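Household Surveys, Unit 4: Sampling and Nonresponse
Instructor: Marijke Vermeulen
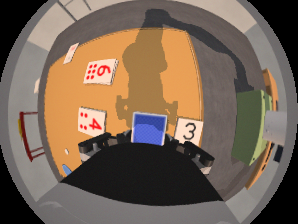

A sample is only as good as the list it is drawn from. That list is called the sampling frame. In the Drullside housing survey, the frame was the town's register of addresses, which held 1,852 entries. It left out basement apartments and anyone living in a trailer. No amount of careful drawing later on could bring those households back in.

Drawing the sample

Simple random sampling gives every entry the same chance of selection. Number the entries, draw without replacement, stop when you have enough. Drullside drew 1,000 addresses this way.

Systematic sampling takes every kth entry after a random start. It is quicker to do by hand. Check the order of the list first. If every tenth address is a corner house and you take every tenth address, you get a sample of corner houses.

Nonresponse

Of the 1,000 addresses drawn, 527 sent back a usable form. The response rate is 527 / 1,000, or 52.7 percent. A follow-up visit in May added another 107, bringing the rate to 63.4 percent.

Late responders are worth looking at separately. In Drullside they were more often renters and worked longer hours. People who never answered may be more like the late group than the early one, but we can't be sure of that.

Terms to know: population, frame, undercoverage, sampling interval, response rate.

Reading for next time: Bite, chapter 3, through the part on weighting. Skip the proofs. Bring a calculator.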